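Speaker notes: Small bathrooms, small shelves

Slide 1. Hello and settle in
Good evening, all, and thank you for coming out to Fandari. I'll keep this to 26 minutes, though my family will tell you I never have. Let's start with the table, dear thing that it is, because I do like to try every bit out on a nice pale top before I go near a wall.
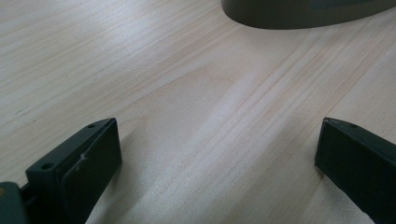

Ask who has put up a shelf and regretted it (hands up, be kind!). Then tell the Jostik story, the short version.

Slide 2. The corner shelf and the soap dish
Say why I love a quarter circle with slots, and a rim so things don't wander off. Shift the dish about until it feels right.

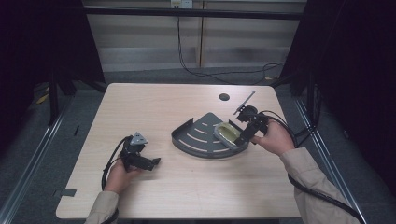
Slide 3. Questions
Leave the door open for tea.

Comments
"Lovely evening, my corner is sorted." 
"Do the slots want scrubbing often?"

Related talks
Towels at Estari
Hooks and rails, 60 minutes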